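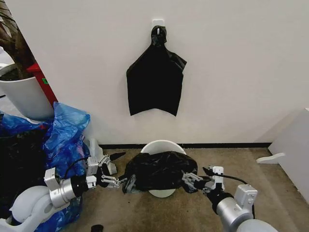 *Sowmya Mudaliar*

## 4. Setting up the treadle machines

Right, the crates have come and everybody wants to have a go! I know the feeling. When the first Andden crates reached Galtilville I had the lid off before the driver had finished his tea, and I then spent the whole afternoon hunting for a screw I'd dropped in the straw. So please read this section through once before you open anything.

You're setting up a Grestum treadle: a cast iron stand, a wooden top and the machine head, which travels separately. If yours came with a hand crank, skip to section 5.

### 4.1 Unpacking

1. Put the crate flat, with the painted arrow pointing up, and lever the lid off from the short end.
2. Lift out the small tin first. It has the belt, the bobbins, the spare needles and the screws for the top. Put it somewhere silly-proof (mine goes in my bag).
3. Take out the wooden top, then the two side legs, then the pedal and wheel, which come already joined together.
4. Leave the head wrapped until the stand is built.

**Caution:** the head is heavy, and most of the weight is at the wheel end. Lift it with two people. Never pick it up by the wheel.

### 4.2 Building the stand

1. Stand the two legs up facing each other, with the maker's letters on the outside.
2. Fit the cross brace at the back. Do the bolts up with your fingers only.
3. Slide the pedal assembly in between the legs and seat it on its two pointed pins. It should rock freely. If it grates, back the pins off half a turn and try again.
4. Lay the top on and line up the holes. You may have to persuade it a bit.
5. Now go round with the spanner and tighten everything, a little at each bolt, then round again.

Push the stand about on the floor where you mean to keep it. If it wobbles, fold some card under the short leg for now and cut a proper wooden shim later. Archie Lindsay, who wrote the old version of this guide, swore by slices of bicycle tyre and I have to admit they stay put better than my shims do.

### 4.3 Fitting the head

1. Find the two hinge pins at the back edge of the opening in the top and loosen the little set screws beside them.
2. With one person at each end, tip the head backwards and lower it onto the pins until they go right into the holes in the base.
3. Tighten both set screws before anybody lets go.
4. Lower the head gently forwards until it sits flat.

### 4.4 The belt

The belts are leather and they come too long on purpose.

1. Thread the belt round the big wheel underneath, up through the two holes in the top and over the groove in the hand wheel.
2. Pull the ends together until they just meet with no sag, and mark where they overlap. Cut a bit less than you think you need to. You can always take more off!
3. Make a hole near each end with the awl and join them with the metal staple from the tin, closing it with pliers.
4. Turn the hand wheel by hand and watch the join go all the way round.

**Note:** a new belt will stretch over the first few weeks. When the pedal starts to feel as if it's slipping, take the staple out, trim a sliver and close it up again. Don't make it too tight or the treadling gets very tiring.

### 4.5 Oil and a first run

1. Take the needle out.
2. Put one drop of sewing machine oil in each hole along the top of the head, and one on every place underneath where metal rubs on metal. Cooking oil won't do, however nicely somebody offers it — it turns to glue.
3. Lift the presser foot, start the hand wheel towards you with your right hand and pick up the rhythm with your feet.
4. Treadle for a few minutes with no thread in. Wipe off whatever oil comes out.

Almost everyone goes backwards at first. I did, for days! Let new trainees practise just starting and stopping, with no needle, until the wheel goes the right way every time. It's noisy and there's a lot of giggling and it's my favourite part of the whole course.

### 4.6 Needle and thread

1. Fit a size 80 needle, which suits the cotton we use for the first bags and blouses. Check the flat side against the drawing inside the lid of the tin.
2. Wind a bobbin and put it in the shuttle.
3. Thread the top, following the same drawing.
4. Sew two lines on a scrap and look at the back. Loops underneath usually mean the top thread has jumped out of its tension discs, so rethread before you go touching any screws.

**Caution:** the machine must be still, with feet right off the pedal, whenever someone is threading it. Long scarves and sari ends get tucked in before sitting down. I'm strict about this one.

### 4.7 Before you sign the sheet

Write the serial number from the brass plate on the delivery sheet, along with anything missing or broken, and send it back to me. We have 22 more machines going out in March, and I'd love to put any missing bits in with those crates. Spare belts and staples come from Urbańczyk and can take a while, so please order when you open your last one.

If the head won't turn at all, even by hand, don't force it. Put a drop more oil in, leave it overnight and try again in the morning. If it's still stuck, go to section 9, "Seized heads".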